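Folding, Airing and Putting Away

I was brought up in a house where the ironing was done in front of the wireless and everything went back in the cupboard in the same order it came out, so I suppose some of this has stuck. I don't iron nearly so much as my mother did, but I do like a tidy shelf – and most of what follows is just what has worked for us over the years.

Finding somewhere to fold

A bed is too soft and the kitchen table always has crumbs on it, however well you think you've wiped it. I spread a thick cloth over whatever is handy and smooth it out with my forearm. Mine gets a wash every month or so with the towels, at 40 degrees.

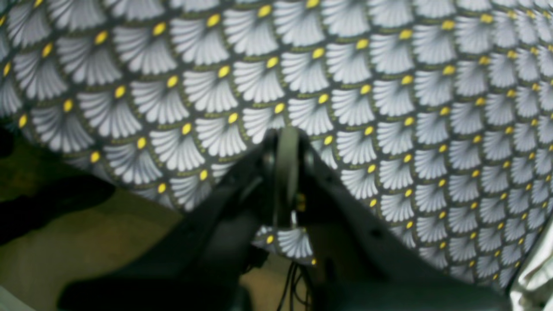

Getting creases out without the iron

Cotton that has sat too long in the basket wants a good shake, one sharp snap from the shoulders, and then ten minutes over the back of a chair while you put the kettle on.
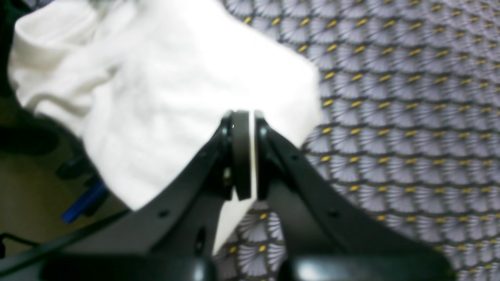 My neighbour Nizar Smadi swears by a water spray, and for shirts with a collar I've come round to his way of thinking (two light puffs, no more, or you'll be waiting till teatime). White things are the worst for it. Leave a white cloth crumpled up on a patterned seat and every crease in it seems to shout at you from across the room, whereas a checked shirt will forgive you nearly anything. Smooth from the middle outwards and do the hems last.

T-shirts

Lay it face down, bring the sleeves in, and fold the sides so they meet at the back.

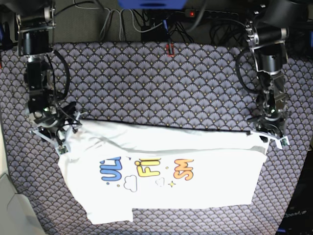 Then fold up from the hem in thirds if your drawers are deep, or in half if they're shallow like ours. We get 31 into the big drawer if I stand them on end, and my husband can find the blue one without tipping the whole lot on the floor!

Putting away for the winter

Summer things go up in the loft in September, washed first, in an old pillowcase with a bit of lavender tied up in muslin. 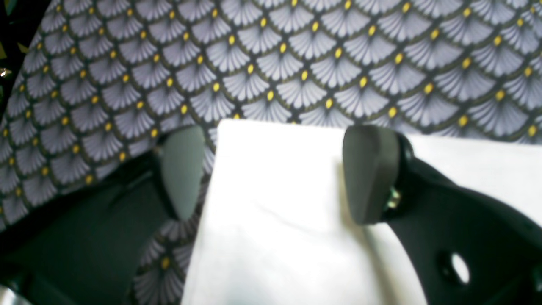 Lining the drawers

Plain paper does very well. Change it in June when you've got the windows open, and give the wood a wipe with a barely damp cloth while the drawer is empty. Let it stand overnight before anything goes back in.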